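The slow examples are the good ones
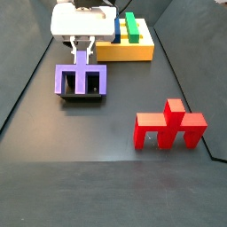 Page last changed: July 10, 2023

When people visit our workshop in Surkthorpe, they usually ask how many examples we have. I understand the question. A number is easy to carry home and easy to put in a report. But after two years of collecting demonstrations for a learning system I have come to think it is the wrong first question, and I want to explain why, as well as I can in my third language.

The work is simple to describe. A person guides the arm, the arm takes a coloured block and puts it in another place, and all of it is recorded: the movement, the opening and closing of the fingers, the views from the cameras. One such recording is one example. Later a model is trained on all the examples together, and we hope that it will do the same task with no hand guiding it. The blocks have awkward shapes on purpose. The purple one has three prongs and a stem on top, and you can hold it nicely by the stem. The red one is thicker, with a cube standing up from its bar, and it asks for another kind of decision.

In our first October we set ourselves the goal of 1000 examples before the end of the month. We made it. We were proud and I think we bought a cake. To reach this number, each operator had learned a fast way of working. You put the block back always in nearly the same spot, because then your hand already knows the way. You take it always from the same side. If a grasp begins badly, you stop the recording, delete it and start again, so that the final collection contains only clean and beautiful movements.

The model trained on these was also clean and beautiful, as long as the block stood where we had always put it. If I turned the block by the width of two fingers, the gripper went down with full confidence next to it, closed on air, and carried the air carefully to the goal.

What was missing was exactly what we had thrown away. A person who grasps badly does something very interesting in the next second. She feels or sees that the block is tilting, she opens a little, goes up, moves to the side and tries once more. This correction is the real skill. The straight path from A to B any old programme could do already when I was a student. We had collected the easy part many times and put the difficult part in the bin.

My colleague Thảo Quan was the first one in the group who refused to delete. She kept a separate folder with her bad starts, and she let each of them run until the block was finally in its place, even if it took a full minute. Some of us found this annoying, me included, because her count at the end of the day was always the lowest. When we at last trained a model on her 400 examples only, it was slower than the other one and it looked nervous. But it missed, came back and tried again. I had not seen our arm do this before, and I watched it much longer than necessary.

I do not want to say that quantity has no value. There are large groups with large halls who show that a very big collection covers many small sins, and I believe them. With enough operators and enough days the variety comes by itself, since people are different and get tired in different ways. But most of us do not have a hall. We have one or two arms and a few patient people, and for us each example costs real minutes of somebody's life. Then it matters very much which minutes we buy.

There is also the question of pay. I know that at some places the operator is paid by the finished example. The firm Rerno proposed such a contract to us last year and I argued against it. If you pay by the piece, you will get pieces. Every operator will discover the fast way that we discovered, and you can not be angry with them, you have ordered it. We pay by the hour, and we ask that the start position is changed each time by a card drawn from a small pack. It is a bit childish, the pack of cards, but a human being who tries to be random is not random. We choose the middle, and we choose what is near to our better hand.

A friend at Flernska, who builds simulations, tells me that all this will soon be unnecessary. In simulation she can make a block fall in every possible way over one night and no one needs to sit there. Maybe. I have read her results and they are good. But her simulated block does not have our floor with its scuffs under it, and her light does not come from our ceiling. Each time we tried to move such a model to the real arm, we still needed real examples at the end to repair it, and for this repair the careful ones were worth more than the rest. I would be happy to be wrong about this in five years - my back would be happy also.

So what should a visitor ask in place of the number? I would like to be asked how often the operator had to correct. I would like to be asked who collected the examples, and if it was one person or several, and whether the one who trains the model has ever sat on the operator's chair. In our group everybody must do 16 examples before touching the training code. It is not many, but after that nobody speaks any more of "noise in the data" when what they mean is a person who hesitated.

Our collection today has 1599 examples. You see, I give the number after all. A good third of them are ugly, and if somebody wants to clean them I will ask him first to come to Surkthorpe and look at some of them together with me.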